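[Rivadeneyra-list] Re: Washing new linen before cutting
Filed under: Sewing & Fabric Care
2 min read
Print this message | E-mail this message

Jade Tremblay wrote:

> I bought 6 yards of the Plinon midweight for curtains and
> I'd like to start cutting on Monday. Do I need to wash it
> first? The label says preshrunk.

Jade,

I would wash it anyway. I made kitchen curtains from the same linen in January and skipped the wash. After the first laundering they came up almost 5 percent short – enough to show daylight at the sill. "Preshrunk" on a label can mean very little.

Zigzag the cut ends before it goes in, or you will be picking threads out of the drain. Wash warm, with half the usual soap and no softener. Take it out of the dryer while it is still damp and iron it then. Linen that has dried all the way with creases in it takes twice the work.

For cutting, use a big pale table if you can get one. Loose threads and crooked edges are easier to see.

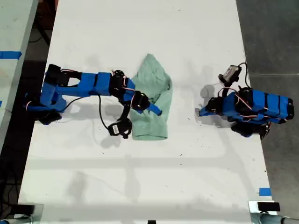
HEMS

Allow more than the pattern says. I use a double hem at the bottom and baste it, then let the panels hang for a few days before the final stitching. A 90 inch panel will drop a little under its own weight. Pravero cotton thread has worked fine for me, with a size 14 needle.

Does anyone know if Plurnodel still sells the wide header tape?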